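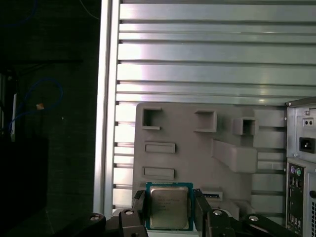

Keep the old chips, then, even the ones too slow to be of use to anybody? A reader signing as Tallgate put that to me in May, under the page on memory sticks, and added that a drawer full of processors sounded to them like a drawer full of worry. I can see the point! But yes, I do keep them, and this little gallery is by way of a reply.

I have always been fond of a desktop processor. People see the big case and the fans and the lights, and the part that does the sums is a small square you could lose in a coat pocket (I have done, twice, and one of them went through the wash). There is the green board, the thin line of gold contacts, and the silver metal lid, which picks up fingermarks faster than a pair of spectacles. My collection stands at 17 just now, which is modest by the standards of the Toston swap days, where folk turn up with biscuit tins of them.

The lid, by the way, is properly called a heat spreader, and it often has printing on it that tells you the model. On older ones it can be terribly faint. I tilt mine under a desk lamp and turn it slowly until the letters show, and I write the number down straight away, as I never find the same angle again.

Holding one is a matter of habit. Take it by two opposite sides, keep your fingertips off the gold, and don't hurry, especially if the telephone goes. When you set it down, a proper tray is a great comfort,

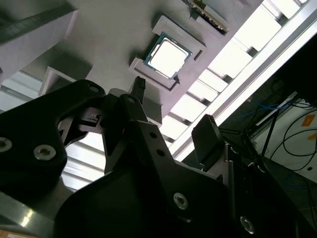 and I would much sooner see a chip sitting in a shaped recess with walls round it than sliding about on a bare table. White plastic suits me best, with the green edge showing up nicely against it and the silver lid catching the light. My own trays came from Pudau, five to a packet, and I only wish I had bought a second packet while they still had them.

Last updated 29 December 2022

Comments (3)

Tamihana: I use egg boxes. Is that dreadful?

mossy_lane: Same here with the faint printing. A bit of side light from the window works for me, mornings only.

Tallgate: All right, you have talked me round. Two in the drawer so far.

Related pages
Memory sticks, long and short
Fans I have oiled
Cleaning off old thermal paste
A visit to the Toston swap day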